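I have finally finished the big Steiner puzzle, the one with the harbor at Illbridge, and my neck may never forgive me! Nine evenings on the sky alone. I sorted it by shape because the blues all looked the same after dinner (and before dinner, if I'm being fair), and I still had two pieces in the wrong place until the very end.

My sister-in-law swears by starting with the boats. I say edges first — always edges.

What keeps me going is a snack. A glazed bun is risky with sticky fingers, but plain crackers are no fun at all.

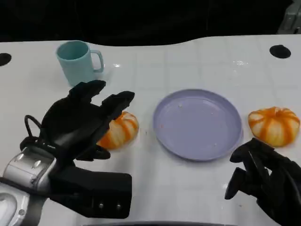
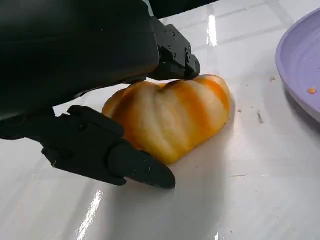 Next up is the Tustby windmill, which I found at the Coludstead swap in March. The lid says 1,304 pieces, such an odd number, and I haven't dared count them. I'm leaving the harbor out for one more week first. It took too long to go straight back in the box.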